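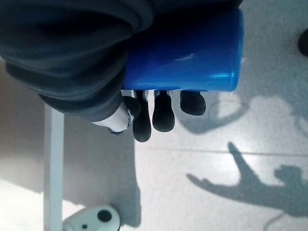

Blue plastic cylinder, gray fabric over the left end.

Armindo Godinho
Thread starter, Assembly section

I'm putting together a Havon upright frame, white posts, on a tile floor. The blue brackets bolt to the side of the post. The sheet says to fit all brackets hand-tight, square the frame, then tighten. Has anyone done it in that order?

stilton_9
Yes. Tighten in 2 passes, bottom bracket first. Check both diagonals between passes.

bastos1056
Disagree. I torque each bracket as it goes on. Saves a pass.

stilton_9
It saves a pass and locks in any error. On a 1000 mm post a small angle at the bottom is visible at the top.
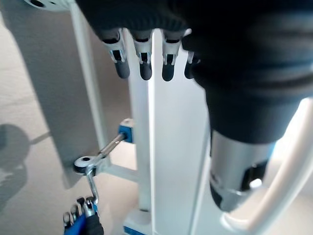
Armindo Godinho
Thread starter, Assembly section

Ratchet wrench at the bracket on the white post. With the narrower rail parallel to the post, swing is limited on that side. Would a shorter handle help?

bastos1056
A fine-tooth ratchet would help more -- less arc per click.

gultton
Either works. Put a cloth on the tile before you lay a post down.

stilton_9
Agree on the ratchet. Still 2 passes.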